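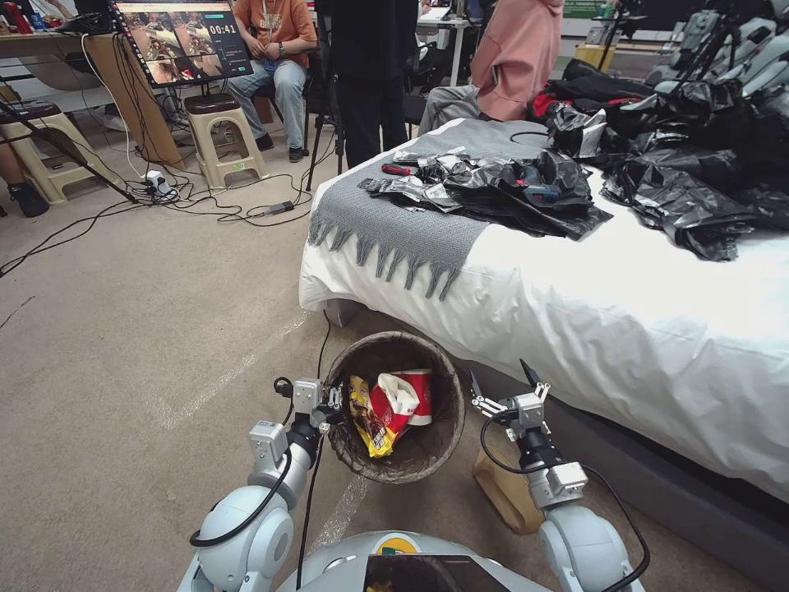
November 20, 2021
Bedroom cell, two-arm unit. Notes on setup and upkeep.

Cable check on both arms before anything else. The outside loops had crept toward the wrist again, so I pulled the slack back to the elbow and re-did the ties. Left arm was fine after that. On the right arm the loop still caught the forearm cover at full reach, and I moved its lower tie down toward the shoulder. Ran both arms through the full reach with the speed turned down and got no tugging at the gripper plug.

Power: the strip on the carpet is carrying too much. Mehwish Sethi wants the adapter off the floor and I agree, but the only longer lead we have is on the Clunuter bench. Left it for now. Keep the stools clear of the cords when you shift them.

Base position. The tape mark is gone from the carpet (vacuuming, probably), so I measured it in again from the bed side. The base was out by 29 mm. That would account for the left gripper coming in high on the bin rim all morning. New tape is down, cloth this time.

Gripper zero, left: jaws closed fully, zeroed, opened, closed again. Repeats fine.
Gripper zero, right: the first try gave a different closed reading each time. Took the fingers off, cleaned the slide, put one drop of the Kuvier oil on it and wiped it back. Second try was good. Finger screws are back in with thread locker — don't crank on them before tomorrow.

Rubbish pickup, the order I'm using for the check after any gripper work:

1. Bin on the carpet in reach of both arms. Left gripper goes to the rim, open, and waits there. Nothing moves on the right until the left has reported in position.

2. Bottle first, with the right arm. It's the worst item for slip because the label turns under the fingers. Grip force setting 5. At setting 2 it dropped the bottle twice on the way up. 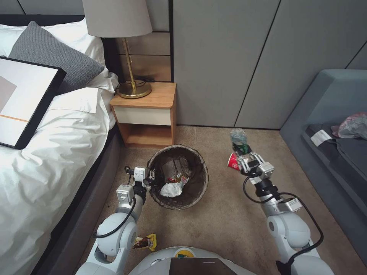
3. Cups next, laid on their sides. Lower the force before you start or the wall folds in. Approach across the cup, not down the mouth. Right gripper fully open above the carpet before it comes down, and look at both fingertips while it's up there: they should be level with each other.

4. Wrappers last. Flat ones are still a nuisance on this carpet. The Stomia fingertips pick them up better than the stock ones but they wear quickly, so check the points every session.

5. Park both arms, then power down. Don't reset the props until the arms are parked.
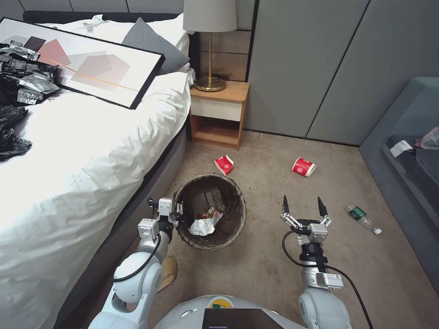 Still to do

Longer lead for the adapter.
Spare slide for the right gripper. The one fitted has been in since September and I don't trust it. Cai has the part number.
Write the new base measurement on the card inside the cabinet door. The old one is still on there and it's wrong.
Recheck the right elbow tie after the next long run.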